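**Workshop notebook, Tuesday, just after lunch**

Orange tee, second go at the folding and sorting bench.

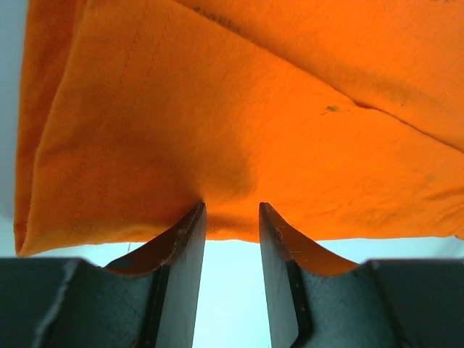
*Orange knit, folded. Stitching at upper left, dark spot just under the long fold.*

Okay, so I finally got to the bottom of the Virdale bin today, and the orange one was sitting in there with all the other brights. I'd been putting that bin off because brights are a pain. Everything else in the rag and reuse pile sorts itself into "somebody would wear this" or "cut it up", and then you get a really cheerful orange tee with a mark on it and you stand there for ten minutes arguing with yourself!

The colour is still lovely. It has a bit of red in it, and it goes nearly yellow where the light lands and burnt orange down in the folds. Fine soft knit, jersey by the look of it, with that little bit of fuzz along the edges. I don't mind fuzz on a shirt that's going to be worn under something, but I do mind it on anything we're printing over, so that's one strike if it ends up in the Situra batch.

Then there's the spot. It's greenish, dark, only a few centimetres across and a funny shape. I don't know what it is. My first guess was paint and my second was grass, and I've changed my mind twice since writing that down. Plan is:

- cold water and plain dish soap from the back of the fabric, leave it till the afternoon tea break
- if it hasn't shifted, the oxygen soak at the weak strength (we did 100 g in the big tub last time and that was plenty)
- no bleach, please, whoever picks this up after me. Orange goes a horrible peachy colour and you can't get it back

I'm not going to scrub it. I scrubbed the teal one in January and ended up with a clean shirt that had a bald patch.

There's also a bit of old lettering, faded dark print, kind of grey-green. I couldn't get a word out of it, the edges have gone all blurry. If we do overprint, I'd want to know whether the old ink has any thickness left, so could someone run a thumbnail over it before it goes to the press? An old print showing through a new one looks dreadful, and we've already had one come back from Tavares for exactly that.

The seam's the good news. There's a line of darker orange stitching with a second, fainter line beside it, and the edge next to it curls over nice and round. Whether that's the hem or the side seam I didn't note (sorry), so write it on the tag when you open it out. I do like a double line of stitching for the cut-up pile, though. You can keep that edge as the finished side of a cloth and only have to overlock the other three.

**Folding**

I'm still not happy with my fold on these. The top layer sits over at a slant and you get one big diagonal crease, then a patch of small wrinkles lower down on the right. It's fine for a shelf, but it won't do for the Fullby boxes, where they want everything flat and square so the lids close. I've been trying the method off the old wall chart (sleeves back, sides in, bottom up in thirds) and it's better on the heavy cottons than on thin jersey, which just slides about. A bit of card in the middle helps. I cut a few out of cereal boxes and they're in the top drawer, help yourself.

Smoothing by hand before the last fold makes more difference than anything I do afterwards. I tried pressing one after it was folded and all I got was a very sharp crease in the wrong spot.

**Numbers, while I think of it**

Running total for brights is 70, counting this one. Whole intake since we started the book is 971 pieces, and almost 490 of those went straight to cut-up. That's more than I'd have guessed, and I reckon we're a bit harsh on stains. A small mark down near a hem could go out at the cheap end of the rack with a note pinned to it. Worth a chat at the next tidy-up.

**Where it's going**

Pencilled in as "treat, then decide". If the spot lifts, it goes on the rack, old print and all, people quite like a worn-in print. If it fades but stays visible, overprint trial, provided the thumbnail test is all right. If it doesn't budge, cloths, and I'm calling dibs on one for my own bench because that colour is impossible to lose under a pile of offcuts.

Tub's already out on the draining board. We're nearly out of safety pins again, and the good fabric shears need to go back on their hook (I've been looking for them since ten o'clock).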